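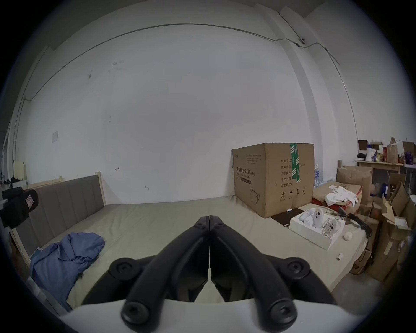

Orstead House Furnishing and Clearance
Progress report to the Karppinen Fund, period ending September

Summary

The grant covers the clearing and refitting of the upper rooms at Orstead so that they can go back into use as short-stay bedrooms. Work in this period was concentrated on the second floor. The bed frames and mattresses are in, the stored goods have been sorted on paper, and most of the stored goods are still upstairs. We had planned to have them out by now. The reasons are given under Storage below.

Spending to the end of the period is $1,719 against a room budget of $2,352. No transfer between budget lines is requested.

Beds and mattresses

All bed frames ordered from Vatetti have been delivered and assembled. The model is the wide one with a light wooden frame and a gray upholstered headboard, stitched in vertical channels. The first delivery was short one bag of slat brackets. Vatetti sent the missing bag the following week at no charge.

Mattresses are in place but not made up. We are holding back the sheets and protectors until the boxes are out of the rooms, as bedding put on early would only have to be washed again. In the corner room the mattress is being used as a sorting surface. Things have been set down on it that belong elsewhere, including a large carton, a dark brown board, an open white tray with small parts in it and a blue garment. This is not how we want to treat new mattresses. A folding table has been approved from the sundries line and will be used for sorting from now on.

The headboards need a cover or at least a sheet over them when the walls are painted. This was left out of the painter's instructions and has been added.

Storage

The upper rooms were used as overflow storage before the grant began. The list drawn up in the first period had 42 entries. Many of them were single words such as "cartons" and were of no use in deciding what should go where. The list has been redone room by room.

The corner room is the fullest. The main items are:

One large brown carton marked in Chinese as medical protective masks (N95). The printed quantity on the box is 2400 and the printed validity is two years. Someone needs to read off the production date and work out whether the contents can still be issued. If they can, the carton goes to the ground-floor supply closet. If they are out of date, it goes out with the next collection.

A pile of cardboard boxes and packaging in the corner. Part of the pile is packaging that can be flattened. One box at the top is open and has a white cloth over it.

A pack of bottled water by the wall. This will move to the kitchen.

A wooden shelf with assorted items on it, among them a white and blue megaphone and a brown paper bag. The megaphone belongs with the fire drill equipment and should be kept at the front desk. The rest of the shelf has to be gone through piece by piece.

The delay came from the ground floor. The supply closet was to be shelved in the first half of the period, and Trasano, who have the shelving contract, moved the job back twice. Without shelves there was nowhere to put the goods that we are keeping, and we did not want them in the hallway, which is the fire route. Trasano have now confirmed a start in October. We have asked for this in writing.

Loose cardboard does not depend on the shelving and could have gone earlier. It was left because the collection is charged per visit and we expected to send everything at once. We have since booked a separate cardboard collection for $50 and it will be charged to clearance.

Walls and electrical

The walls in the corner room are plain white and marked in several places. They need a wash and one coat. We had hoped to get by with touching up, but the patches would show against the old paint.

The surface conduit along the top of the wall will stay. Moving it into the wall was priced and is well outside this budget. It will be painted in with the wall. The ceiling fixture stays too. The switch plates on this floor are to be wiped down and left as they are.

Painting cannot start until the corner is clear, so it has moved to the next period with the rest.

Housekeeping

Personal items have been turning up in rooms where people are working, mostly clothing and slippers. A row of hooks and a shoe rack have been put up on the landing. Anything left in a bedroom at the end of the day will be taken to the front desk.

Cables are to be coiled and taken downstairs when work stops at 5 p.m.

Budget position

Room budget: $2,352
Spent to date: $1,719
Remaining: $633

The remaining amount has to cover paint, the folding table, the cardboard collection and bedding protectors. Prices are in hand for all four and the total is within the balance.

Planned for next period

Cardboard out of the corner room
Check the date on the mask carton
Ground-floor shelving (Trasano)
Move kept goods to the supply closet
Wash and paint walls, headboards covered
Make up beds
Final room check with the Karppinen Fund's visitor, date to be agreed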